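Will a Robot Ever Do My Laundry?
A day of towels, bolts and one very patient gripper
January 2025 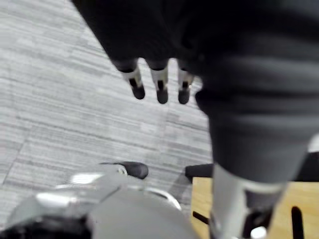
I have wanted a machine to fold my laundry since I was tall enough to reach the dryer. My mother folded, my grandmother folded and ironed (pillowcases! dish towels!), and I have a chair in my bedroom that holds whatever I can't face. So when a small outfit called Prureck said I could spend a day in their workshop watching robots try ordinary chores, I was in the car before I'd finished my coffee. The first thing I noticed was the hands. I'd pictured pincers, and what I got was fingers, three of them hanging in a row with pale metal links and rounded dark tips, over a streaky gray floor and a wooden board with black slots in it. They looked like they could manage a button. I got very hopeful about my chair.

Aicha Morsy runs the place, and she started lowering my hopes right away, in the nicest possible manner. "People see fingers and they think of everything their own fingers do," she told me. "Your fingers have been in training your whole life. These have had a few months."

The robot I spent most of the day with is called Volley. I never got a good answer about the name. Volley has a list of jobs it practices, and the list reads like something stuck to a fridge: wipe counter, fold towel, put cups away, pick up socks. Farther down it turns into a shop list, with sorting bolts and loading parts into trays, because the people paying the bills at the moment own shops and not bedroom chairs.

We started with towels. Volley took a square one by the corner, lifted it, thought for a bit, found a second corner and laid the thing down flat. Then a fold, then another. It took 4 minutes. The result was a very decent towel, better than mine, and I said so out loud and got a laugh from the back of the room. Then Aicha handed over a towel that was wadded up the way towels come out of an actual dryer, and Volley picked it up, turned it over, put it down and picked it up again. We went to get sandwiches. When we came back it had made something like a burrito.

I ate mine next to Tapio Kinnunen, who came over from a packaging plant and still thinks like a plant guy. He told me cloth is about the meanest thing you can give a robot. A bolt is the same bolt every time you look at it, but a towel has a new shape whenever you touch it, and half of it is usually hiding under the other half. Socks are worse. A black sock on a dark rug might as well be on the moon.

"Give me hard things that stay put," he said, "and I'll give you a robot that works the night shift."

So after lunch we did hard things that stay put, and wow, what a difference! The bolt-sorting test uses a bin of 200 mixed pieces, and that afternoon Volley got all but 13 of them where they belonged without help. It wasn't fast. I'm fairly sure I'd have beaten it, at least for the first bin. By the third bin I'd have been looking at my phone and putting washers in with the nuts, and Volley would have been going along at exactly the same speed as before.

Nesma Abdel Hamid is the one who has to explain this to customers. She had a shop owner on the phone while I was there who wanted to know if Volley could sweep up, too, and maybe take out the recycling. She was very kind about it. Her rule, she told me afterward, is to ask what the job looks like on its worst day. Sorting bolts on its worst day is a bin with some grease in it. Cleaning a kitchen on its worst day is a broken jar of spaghetti sauce and a dog.

I did get to see one household job go really well, and that was cups. Volley takes a cup off a rack, turns it right side up and sets it on a shelf. I could have watched for an hour. There's a tiny pause just before it lets go, like someone easing a sleeping baby into a crib, and I caught myself holding my breath every time. It has put away nearly 500 of them so far. I asked how many it had broken and got a look, and then a number that I promised not to print. (It's lower than mine.)

The catch is that these were Prureck's cups, on Prureck's shelf, at the height Prureck likes. My cabinet has a door that sticks, and behind it are mismatched mugs stacked two deep, with a gravy boat balanced on top because it doesn't fit anywhere else. I showed Aicha a picture on my phone. She studied it for quite a while and said, "Maybe start by moving the gravy boat."

She had a point, and I've been chewing on it since. My grandmother's dishwasher didn't wash dishes the way she did. She changed how she loaded and what she bought, and she quit using the plates with the gold rims. If a Volley ever comes to live with me, I'll probably be the one who does most of the adjusting: a basket for the socks, a shelf with one kind of cup, light-colored rugs. I could live with that. I could live with the 4 minutes per towel, too, if it happened while I was asleep.

When will that be? I asked everybody and got a different answer each time. Tapio thinks shops will have plenty of these long before anyone I know does. Nesma wouldn't give me a year, and said she'd learned that lesson already. Aicha guessed that the first ones in homes will do two or three chores well and refuse the rest, and that we'll complain about them the way we complain about printers.

Before I left I asked if I could hand Volley one of my own T-shirts, a soft old gray one I'd brought along in my bag. It got the shoulders lined up on the second try. One sleeve ended up inside the collar, and I drove it home just like that and put it on the chair.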